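Chapter 7
Work Surfaces and Layout

Before you begin

A work surface is any flat area on which parts are sorted, measured, joined or packed. This chapter deals with its height, its color and the way it is divided. Seating is covered in the next chapter.

7.1 Surface color

A pale top reflects more of the room light than a dark one, and small parts of a dark color are easier to find on it. The drawback is glare. A gloss finish under a bare lamp gives a bright patch that moves as the worker moves, and the eye tires from following it. For this reason a matte finish is the usual choice.
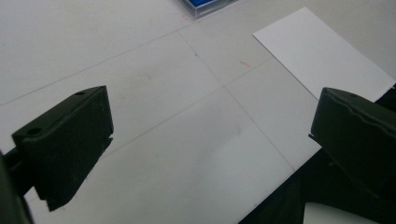
Figure 7.1 White tabletop, seen at a low angle.

Color also affects cleaning. Marks show early on white, so the top is wiped more often. The packing plant at Bolosow changed 249 benches from dark green to white in February and had to revise its cleaning schedule within the month.

7.2 Zones

The surface is divided by reach. The near zone is covered by the forearm with the elbow at the side. The far zone needs the whole arm. Parts used in every cycle belong in the near zone, and parts used less than once in 100 cycles can be kept off the surface altogether. Small parts are held in boxes – clear ones where the contents must be checked without lifting a lid. Paper drawings should lie flat and close to the worker.

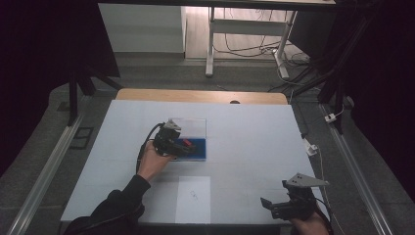 Martinelli objects that fixed zones suit only one worker at a time, and that on a bench shared by two shifts the near zone should be set for the shorter reach. The Hokeo layout, described in Section 7.4, follows this rule.

7.3 Height

Height is measured from the floor to the top of the work, which may differ from the top of the bench. Fine work is set above the elbow and heavy work below it.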